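Teaching by hand, and who is doing the learning

Feb 25, 2018

I promised in October that I would write up my afternoon at Woststead once I had cooled off about it. I have mostly cooled off. Woststead is the outfit on the second floor over the old flooring showroom, and what they sell, or hope to sell, is a service they call Camance. You bring them a chore, a person steers two robot arms through the chore over and over, and at the end a piece of software is supposed to do the chore by itself. The slogan on the handout was "show it once." I would like a word with whoever wrote that.

The number I got when I asked was 185. That is how many times one short tabletop job had been shown before they tried letting the software have a go. I asked if 185 was a lot and was told it was a small set, that the one before it had been 306. So, show it once, and then show it 305 more times.

I should say what the steering is like, because they let me try. You hold a pair of handles, one for each arm, and the arms do what your hands do, a little late. The delay isn't much, but your body notices it. I reached for a plastic egg and stopped where I thought I should stop, and the arm went on another inch and nudged the egg away from me. Then I did it again, slower, and got it. My shoulders hurt after 13 tries. The person who does this for a living has a footstool and a wrist brace, and I noticed neither of those was on the handout.

You also lose your sense of touch completely. When I pick up a paper cup I know how hard I'm squeezing without thinking about it. With the handles I was squeezing by eye, and my eye is bad at it. So what am I teaching the machine, exactly? I'm teaching it how a clumsy person with numb hands picks up a cup. The software copies the pauses too, I was told, and the little wobbles, unless somebody goes through and throws those runs out. 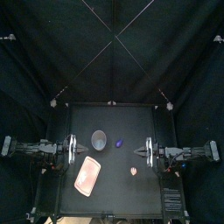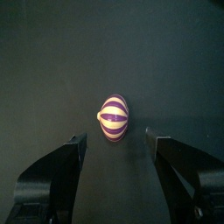
Purple and cream stripes, from a camera down by the fingers.

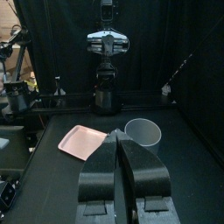
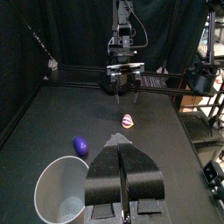 The throwing out is the part I'd want to know about if I were paying. Of the 306 in the older set, 121 were kept. I did the subtraction on the stairs going down. More than half of somebody's work went in the bin, and the decision about which half was made by the same person who did the steering, at the end of a long day, watching playback at double speed. I asked what made a run bad. "You can kind of tell" was the answer. I believe that, for what it's worth. I can kind of tell when bread dough is ready. But I wouldn't put it on a handout as a method.

Now the fair part. When they let the software run, it did pick things up. It went for the right object more often than I expected, and once it missed, backed off and came at it again from a different side, which gave me a small chill. I had been ready for something much dumber. If you had shown me that one run and sent me home I would have written a very different post.

They didn't send me home, so I asked if we could move the cup over by a hand's width. There was a bit of a silence. Then we moved it, and the arm went to where the cup used to be, closed on air, and carried the air very carefully across the table. I was told that would be fixed with more showing. Everything is fixed with more showing. I asked how much more and didn't get a number, and these are people who had a number for everything else.

I used to do some work with Sosa, the packing line people, and they had a saying that you should price a machine by what it does on its worst Monday. Their old machines were stupid as rocks and needed everything put in exactly the same spot, and everybody knew that, so everybody put things in exactly the same spot. What bothers me about the Camance pitch is that it sells you the idea that you don't have to be so careful any more, and then quietly needs you to be.

A reader wrote in after my last post to say I should look at Roltitz, who do the same sort of thing but have you grab the arm itself and move it through the job. No handles and no delay. I've asked them for a visit and they've said maybe in spring. I can see the appeal. You'd at least feel the weight of what you're moving. I can also see that your own hands and elbows would be in the way of whatever the cameras are looking at, and I'd like to hear how they get around that before I get excited.

For anybody thinking of signing up with any of these firms, I'd ask how many runs were thrown out and who threw them. I'd ask to move something on the table. And I'd ask to sit at the handles yourself for an hour, with the brace if they'll lend it to you, and see how you feel about the word "once."

Comments are open again, by the way. The spam got bad over the holidays and I had them switched off longer than I meant to.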